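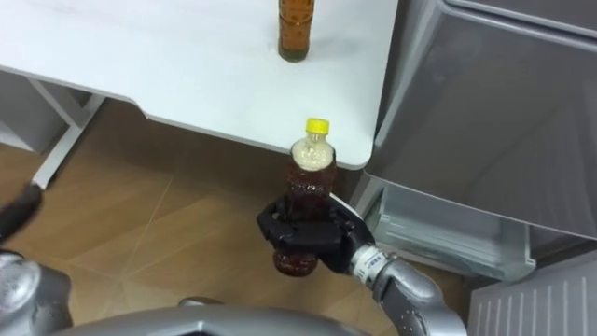
Chapter 6
Bottles, Caps and Liquids: Keeping Drinks and Syrups in Order

In this chapter you will learn
how glass and plastic bottles behave differently on a table and in a cupboard
how to hold, open and close a bottle
how to pour dark liquids without leaving marks
how to write a label that another person can understand

Words to know: neck, shoulder, base, screw cap, thread, headspace, residue

6.1 Why we begin with the bottle

In Chapter 5 we spoke about dry goods, which forgive many mistakes. If you drop a spoon of rice, you sweep it. With liquids the work is more strict. A spoon of cold tea on a white table can be wiped in a moment, but the same spoon of tea under the base of a bottle dries into a brown ring, and the ring comes back each time somebody puts the bottle down again.

Many students are surprised that a whole chapter is given to bottles. When I started at the training kitchen in Warkgate, my first teacher, Felicja Lis, gave me a shelf with 137 bottles and asked me to put it in order before lunch. I did not finish before lunch. Some bottles had no label, many had the wrong cap, and the brown liquids all looked the same to me. Tea, malt vinegar, vanilla, diluted syrup: from the color alone I could not say which was which. I learned that day to never trust the color.

6.2 Glass and plastic

The two materials that you will meet most often are glass and clear plastic. Amber glass is used for liquids that suffer from light. It is heavy, it stands well, and it does not take the smell of what was inside before. Its weak point is the base, which can chip if you put it down hard. A smooth table top also gives little grip to a bottle with a wet base, so dry the base first and keep the bottle well away from the corner.

Plastic bottles are lighter and do not break easily. Many of them have molded ridges on the side, and these help the fingers. The wall is thin, however. If you press it while the cap is off, the liquid rises in the neck and comes out over your hand. A plastic bottle may also keep a smell, so one that has held vinegar should not be used later for tea.

A colored cap, for example a bright yellow one, is easy to find again on a crowded table. Do not use the cap color as your only sign of the contents. Caps travel from bottle to bottle when several people are washing up together.

6.3 Holding and lifting

Hold a closed bottle around its middle, with the fingers in front and the thumb on the other side. Lift it straight up until the base is clear of the table, and keep it upright when you carry it. Do not lift by the cap, even if the cap seems tight.

For a large glass bottle use two hands, one around the body and one under the base. Check the place where you want to put it before you lift.

6.4 Opening, pouring, closing

Put the bottle on the table and hold the body with your weaker hand. Turn the cap with the stronger one. Lay the cap with its open side up on a clean cloth.

When you fill a bottle, leave a headspace of 3 centimeters below the rim. Pour slowly through a funnel, then wipe the thread with a damp cloth before closing. Sugar that remains on the thread works like glue, and after 12 days in the cupboard the cap may not open by hand.

Before you go on

Take two bottles from your own kitchen, one of glass and one of plastic, both closed. Lift each of them as explained in 6.3. Write down where your fingers rest and whether the wall moves under them. Keep your notes, you will need them in section 6.5, where we begin with labels.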